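From: Evangelia Gavalas
To: Leleo robotics club list
Date: 19/02/2022
Subject: Re: [leleo-build] drawer task, where we are

I-seul Ryu wrote:
> Can somebody post where the drawer task stands? I missed the last
> two sessions and the Olvera entry form wants a paragraph on it.
> Also, are we still using the side view for training, or only the
> wrist view? The notes on the wiki are from November.

Hi I-seul,

We are using both. The wiki page is out of date and I will fix it after the form is in.

The task is the same as before: start with the arm clear of the chest, open the top drawer, let go, back off. The chest stays on the cloth, left of the arm. Please don't straighten the cloth between runs. Olvera says the surface may be uneven, and I would like the data to have some of that in it.

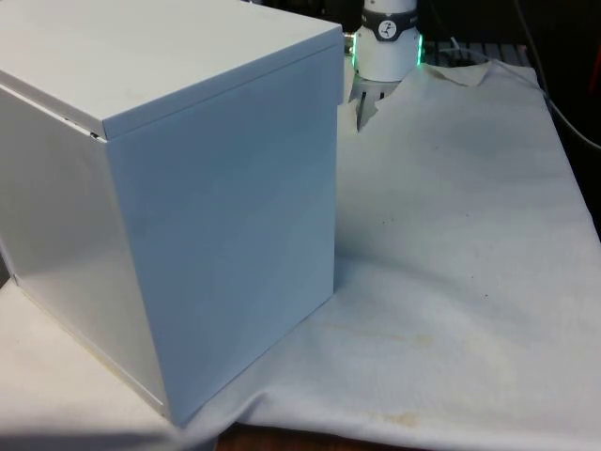
We now have 461 demonstrations that passed review, out of 1,295 recorded. Most of the rejected ones were thrown out for slow or hesitant starts, mostly from the first weeks when people were still learning the controls. I did not delete anything. The rejected runs are in a separate folder on the Prarkau drive if you want to look through them.

The hard part is still the pull. The policy goes to the right place fairly often, then starts moving away before the finger has a proper hold.
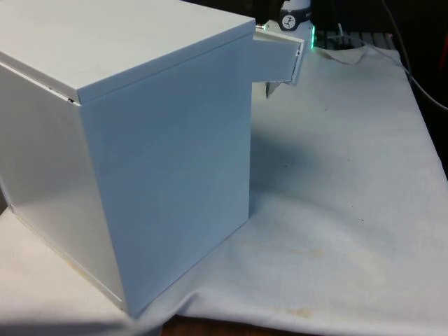 Two things helped. Slowing the last part of the approach was the first. The second was having everybody pull along the same line, straight out from the chest. Before that some of us pulled up a little at the end, and the policy copied it.

For the side view, note that the chest hides a good part of the drawer front. If you are labeling contact from that camera, don't guess. Mark it "unclear" and go on to the next one.

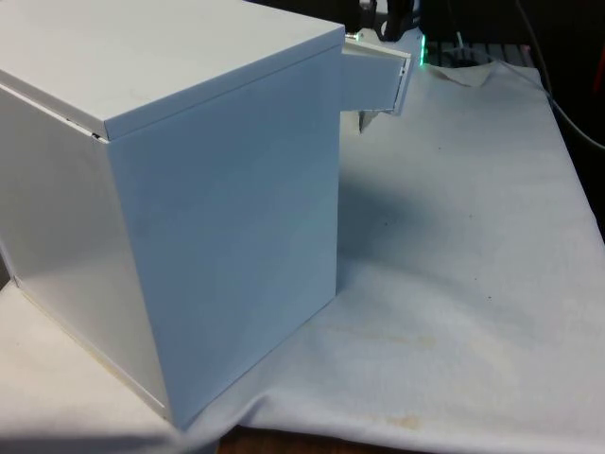

The labeling sheet has a new column for this. Brara (the training machine) skips the unclear rows when it builds the set, so they do no harm.

On letting go: the run ends when the fingers are open and clear of the drawer. Some of the older recordings stop as soon as the drawer is out. Those have to be trimmed or redone, and I would sooner redo them.
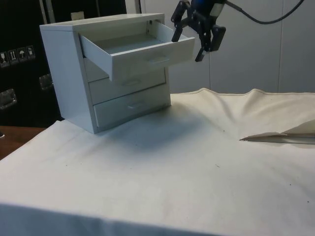

The middle and bottom drawers are not part of this entry. We can add them later if the top one works well enough.

For the paragraph on the form, you can say single arm, one drawer, learned from demonstrations by club members. Leave out the success rate. I don't have one I trust yet, and the current training run stops at step 3,035, so there will be a new model to test anyway. Send me the draft before you submit it.

Evangelia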